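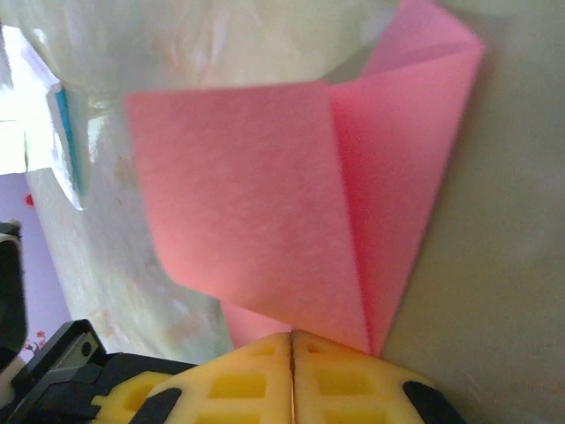

The pink one, with a fold down it

Folding Table > Soft sheets > Anyone else hooked on the floppy pink stuff?

crease_and_desist
Posts: 2730

I have been folding for years with ordinary crisp squares and I thought I knew what I liked. Then I picked up an Anditz mixed pack at the craft swap in Iltley, mostly for the greens, and the pink has taken over my whole week! It's so soft. It doesn't snap into a crease the way a stiff square does, it sort of leans over and thinks about it, and you get this lovely tent shape where one side is pale and the other goes nearly rose in the shade.

I want to make a long hanging garland of simple pointed shapes for my sister's hallway. Two folds each, no glue if I can get away with it. The plan calls for up to 196 of them, so I need a method that won't drive me up the wall by the second evening.

Questions for the soft sheet people:
How do you get a point that stays a point?
Do you press as you go or leave it all in a pile and press at the end?
Does anybody starch?

halfmoonhinge
Oh, that's a good color. Is it cloth or paper? It looks fuzzy to me, like felt. If it's felt you're going to have a very different time from the rest of us.

crease_and_desist
The swap packs have no labels, they just get bundled up in a twist of tissue. I've been calling it "the pink" and leaving it at that. It folds and it holds a little, and that's good enough for me.

bonefolder_bev
Press as you go. Always. Fold, run a bone folder down it, turn it, run it again. If you leave the pressing to the end you'll have a pile of things that have all relaxed by different amounts and your garland will look tired before it's up.

tuckandroll
I disagree with Bev on this one. With soft sheets, the bone folder makes a shiny line and you can see it from across the room. I fold the whole lot loosely, put them under a big atlas overnight and they come out fine. Gentle but flat. I did a baby mobile that way and it's still hanging.

bonefolder_bev
A shiny line means you're pushing straight onto the sheet. Put a scrap of tracing paper between. I've done this for a long time and I don't get shine.

tuckandroll
Then we're both right and I still don't want to stand there tracing-papering two sides of every single point on a garland that long!

halfmoonhinge
For the points: don't aim both edges at the exact same spot. Leave a hair of space. A soft sheet has thickness even when it doesn't look like it, and if you cram everything into the tip it goes blunt and fat. Leave the hair and it closes up by itself when you press.

crease_and_desist
The hair of space is a wonderful tip, thank you, I'm going to try that tonight. Also love that I've started an argument about tracing paper. Back soon with a progress report.

crease_and_desist
OK, progress report! I'm writing these up as little diary entries on my own page too, so forgive the heading, I'm pasting straight across.
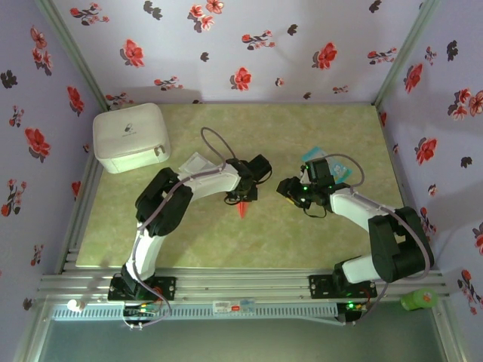

Mudgway, 10 Apr 2021

Day of the green table. I can't tell you how much I enjoy a pale green marbled top for this. Pink on green is about the easiest thing in the world to see, every edge stands out, and when a corner is off by a whisker you know at once. With white squares on a white desk I was forever squinting.

The walls are the other half of it. Lavender with red and dark gray flowers, on three sides, so it feels like folding inside a hat box. I know some of you like a plain gray backdrop for judging color. I've tried that and I get gloomy.

There's a red pointed bit out on the table as well, and oh, red next to lavender! I hadn't planned on red in the garland at all. Now I'm thinking every seventh or eighth point could be red and the rest pink. Would that be too Valentine?

lampblack
Not too Valentine if the pinks are the orangey kind. Salmon and red is more like a fruit stand. Do it.

bonefolder_bev
I'll be the grump. Those flowery walls would throw off my eye completely. Lavender bounces a bit of purple onto anything pale, and you'll get the garland into the hallway and wonder where your color went. Check a few points by a window before you commit to the red.

lampblack
Bev has a point about the bounce, but it's going in a hallway, which probably has a yellow bulb in it. It'll change again when it gets there.

crease_and_desist
It has a very yellow bulb. Everything in that hallway looks like custard. I'll take three points over there and hold them up before I do the rest, that's a fair warning, Bev.

tuckandroll
What are you keeping the finished ones in? Mine got crushed in a bag once and I nearly cried. Something with a lid and stiff sides is the way to go.

crease_and_desist
An old lidded cookie tin, and I stand them in rows like toast. So far no casualties!

Now the thing I really wanted to come back and say, which is about the double layer. I'd been folding the sheet once and going straight to the point. What I do now is double it over first, so there's a back layer and a front layer, and then bring the front one across on the slant.

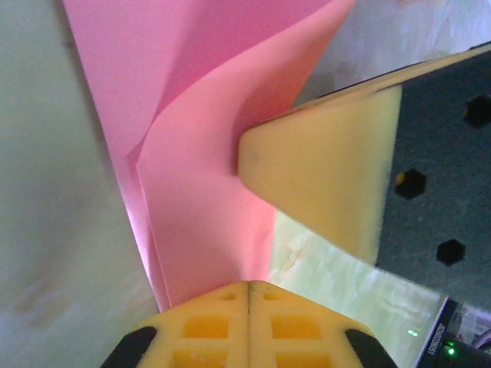

That slanted fold is what gives you the little pointed flap, and the flap is what I'd been missing. Without it the shape was just a triangle. With it you get a bit of shadow and a bit of shine, and if you hang the thing near a light the thin edge glows. I was so pleased I made two more before dinner and let the rice go over.

Holding it is the fiddly part. You want to pinch low down where it narrows, and then put the gentlest pressure on the front layer about halfway up while the slant settles. Press too hard there and the front layer slides off the back one and you start over. I've been using the pad of my finger, no nail, no tool.

halfmoonhinge
No tool! Bev, are you sitting down?

bonefolder_bev
I'm sitting down. I'll allow it for the slant, a slant fold does want to be soft. The first doubling over should still be pressed, though, with tracing paper, and I won't be moved on that.

tuckandroll
Atlas.

pocketfold_pam
New here, sorry to jump in, but I tried the slant fold with some thin stuff from the Rarska clearance bin and it keeps springing back open. Is mine too stiff?

crease_and_desist
Welcome! It might be. Try rolling the sheet loosely around a broom handle first, then unrolling it, and fold after that. It takes the spring out of a lot of things. If that doesn't do it, try cutting your squares with the grain going the other way.

pocketfold_pam
Broom handle worked on the small ones. The big ones still flop open at the top but they look kind of nice like that, like a tulip. I might leave them.

lampblack
Leave them. Post the tulips when you have a row.

crease_and_desist
Yes please, tulips! I'm off to cut more pink. Hallway test is after lunch tomorrow and I'll put the red question to my sister while I'm there.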